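Do we really need another word for listening?

30/05/2024

I have now sat through my third workshop on "deep listening" and I'm beginning to think I've been had. Or my employer has, as they paid for it.

The first was in April, at the Dolero offices, in a room with beanbags. The second was online. The third was last week in Gostthorpe, run by a firm called Skasetti, and it came with a workbook of 50 pages, of which I would say 10 had anything printed on them besides a heading and a dotted line. The cost per head was £419, lunch included. I have kept the workbook. I'm not sure why.

The claim goes like this. Most managers listen at "level one", where they are waiting for their turn to speak. Good managers listen at level two. Great ones reach level three, where they hear "what is not being said". There is a pyramid, of course. I asked where the three levels came from and was told they were "widely accepted", and then we moved on to an exercise in pairs.

My partner for this was Berwyn Eynon, who has run depots and warehouses for longer than I've been in work. We had to talk for four minutes each while the other person nodded and did not interrupt. Berwyn spoke about a delivery rota. I nodded. Then we swapped, and I spoke about my kitchen, because I couldn't think of anything else. Afterwards we had to tell each other what we had heard underneath the words. Berwyn said he had heard that I wanted a new kitchen. 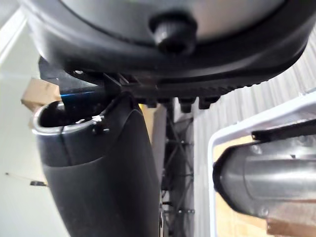 The black knob, with its ridged grip.

I don't want to be unfair. I have worked for people who didn't listen and it was miserable. One of them used to read his post while you spoke to him, and he'd open the envelopes with a ruler. If a day out could have cured him I would have driven him there myself. But I doubt very much that he lacked a pyramid. He knew perfectly well what listening was, and he did it when the area director rang. He just didn't think we were worth the bother.

That is my trouble with the whole business. It treats a matter of manners, and sometimes of power, as if it were a skill like touch typing. Somebody who finds his staff dull will go home from Gostthorpe still finding them dull, only now he'll tilt his head.

Skasetti did offer some evidence. There was a slide about a client called Ciobanu, where 667 staff filled in a survey before and after the managers had been trained, and the scores for "I feel heard" went up. By how much? The slide didn't say. Had anything else changed in the meantime? I put my hand up and asked, and the trainer said that was a really interesting question and thanked me for it. Level two, I think.

What I'd like to see is what the staff said at Ciobanu and what was done about it. If a packer says the new shift pattern is wrecking her sleep, and the manager looks her in the eye and repeats it back to her in his own words, and the shift pattern stays, has she been listened to? She might well tick the box. I'd want to ask her again six months later.

Berwyn's view, in the car park, was that he goes round the floor twice a day and asks people what's broken, and then he tries to get it mended. He didn't have a name for it. He did take a second workbook for his daughter, who likes drawing.

There is a follow-up day in the autumn, on "courageous questions". I've said I'm busy.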